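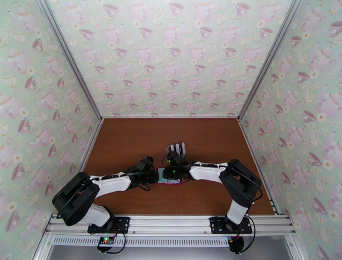
Mint-green wallpaper with teapots and daisies, behind a brown tabletop. Photo: Raffaele Cirillo

Does a tea break make people work better? A study of two offices
Project report by Ehab Benkirane and Raffaele Cirillo

1. Why we chose this

Almost everyone we spoke to before starting was sure that a proper tea break is good for you and good for your work. Posters say so, managers say so, and the firms that sell tea certainly say so. We wanted to know what this belief rests on. Our tutor, Evaristo Pagano, warned us that we would probably end up with more questions than findings, and he was right.

2. What has been claimed

The leaflet that started us off was handed out at Skilwood, a furniture wholesaler where Raffaele had a summer job. It said that a shared afternoon break "lifts output for the rest of the day". There was no source. We wrote to the address on the back and got a second copy of the leaflet.

Most of the other material we found had the same problem. One article quoted another, which quoted a talk, and the talk was no longer online. Where there were real studies, they mostly looked at breaks in general. A walk to the car park might do just as well as a pot of tea, and we could not find anyone who had compared the two properly.

3. What we did

We gave a short questionnaire to staff at Skilwood and at Lesel, a small insurance office. Skilwood has a fixed break at 3 p.m. Lesel has none, and people make a drink when they like. We handed out 128 forms in October and got 100 back.

We asked how tired people felt at the end of the day, how often they took a break, and whether they thought it helped. We did not measure any work. Both firms said no to that, politely.

4. Results

People at Skilwood said they were slightly less tired. They also start later and have a shorter journey home, so we do not think the tea can take the credit.

The clearest result was about opinion. Staff with a fixed break believed strongly in fixed breaks. Staff without one believed just as strongly in being left alone. Tullio Bassi, who runs the Lesel office, told us his team would "riot" if he put a time on it. It looks to us as if people defend whatever they are used to.

Several people wrote that the break was the only time they talked to other departments. This was not one of our questions – it should have been.

5. Problems

Two offices is a very small sample. The forms were filled in at work, some of them with a supervisor nearby. Question 4 was badly worded and we left it out. We also let people decide for themselves what "tired" meant.

Tullio Galli, who read our draft, thought we were too hard on the leaflet. We have kept that section as it was. A claim about output ought to come with a figure for output.

6. If we did it again

We would ask one office to change its habits for a month and keep a diary, with half the staff having tea and half just stopping work. We would also ask about talking.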